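Suchen Suchbegriff eingeben
Zurück zur Übersicht

# Nurnska: Wäsche auf dem Bett

Mitiku Kumsa, September 2023

Nurnska ist eine Sammlung von Aufnahmen zu Stoffen, die auf Betten und bettähnlichen Flächen liegen: Decken, Laken, Bezüge und einzelne Tücher. Diese Datei beschreibt, was in der Sammlung steckt, wie die Ordner aufgebaut sind und welche Bezeichnungen wir verwenden.

## Umfang

- 1224 Aufnahmen in der aktuellen Fassung
- 30 Textilien, jedes mit eigener Kennung
- längere Bildkante einheitlich 2000 Pixel
- drei Räume mit den Kurznamen Gurley, Brelel und Patrício

Die Räume heißen nach den Wohnungen, in denen fotografiert wurde. In Brelel gibt es nur ein schmales Bett, dort fehlen deshalb die großen Laken. Patrício kam im April dazu und ist noch nicht vollständig beschriftet.

## Was zu sehen ist

Auf den meisten Aufnahmen liegt ein helles Stück auf einer einfarbigen Decke. Die Stoffe sind glatt ausgebreitet, locker hingelegt, einmal umgeschlagen oder zusammengeschoben. Fertig gefaltete Stapel gehören nicht zur Sammlung, ebenso wenig Kleidung mit Knöpfen oder Reißverschluss.

Handtücher waren in der ersten Fassung enthalten. Sie wurden herausgenommen, weil sich Frottee mit den übrigen Stoffen schlecht vergleichen lässt. Die alten Kennungen bleiben gesperrt und werden nicht neu vergeben.

## Ordner

`aufnahmen/` enthält die Bilder, nach Räumen getrennt.
`listen/textilien.csv` führt Kennung, Farbe und Art des Stücks.
`listen/lage.csv` enthält die Angaben zur Lage des Stoffs.
`notizen/` ist unsortiert. Darin stehen Bemerkungen zu einzelnen Tagen, teils in Stichworten.

Die Listen sind mit Semikolon getrennt und in UTF-8 gespeichert. Beim Öffnen in einer Tabellenkalkulation bitte das Trennzeichen von Hand einstellen, sonst landet alles in einer Spalte.

## Bezeichnungen für die Lage

`glatt`: Der Stoff liegt flach, höchstens mit flachen Falten.
`umgeschlagen`: Eine Seite ist nach oben oder nach unten eingeschlagen.
`gerafft`: Der Stoff ist an einer Stelle dicht zusammengeschoben.
`gedreht`: Eine Ecke oder ein Ende ist in sich verdreht.

Mehrere Bezeichnungen pro Aufnahme sind zulässig und kommen oft vor. Die Reihenfolge in der Liste hat keine Bedeutung. Bei 70 Aufnahmen ist das Feld leer; dort konnten wir uns nicht auf eine Bezeichnung einigen.

Für die Unterlage gibt es ein eigenes Feld. Eingetragen wird nur die Farbe der obersten Decke. Was darunter liegt, wird nicht erfasst, auch wenn es am Rand hervorschaut.

## Licht

Fotografiert wurde bei Tageslicht. Fenster können mit im Bild sein und sind dann häufig sehr hell. Wir haben die Aufnahmen nicht nachträglich abgedunkelt oder farblich angeglichen. Weiße Stoffe wirken je nach Aufnahme grau, bläulich oder leicht gelb. Im Feld `farbe` steht immer die Farbe des Stücks selbst.

## Bekannte Fehler

- Zwei Kissenbezüge haben in `textilien.csv` dieselbe Beschreibung. Die Kennungen stimmen.
- In den Notizen zu Gurley wird ein Spannbettlaken erwähnt, das in keiner Liste steht.
- `umgeschlagen` und `gerafft` wurden anfangs nicht sauber getrennt. Die älteren Einträge sind nur zum Teil korrigiert.

Korrekturen bitte mit Kennung und Dateiname melden. Änderungen an den Listen stehen in `aenderungen.txt`, der neueste Eintrag oben.

## Beispiel

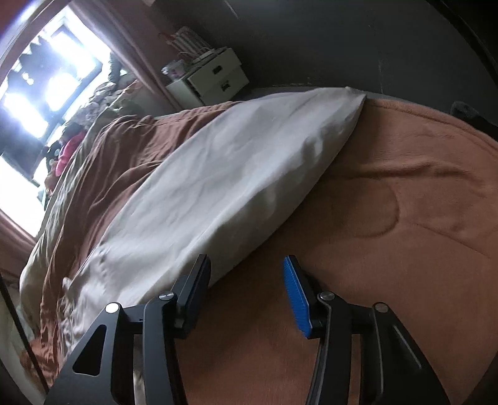 Weißes Tuch auf orangebrauner Decke, Lage: umgeschlagen, gerafft, gedreht.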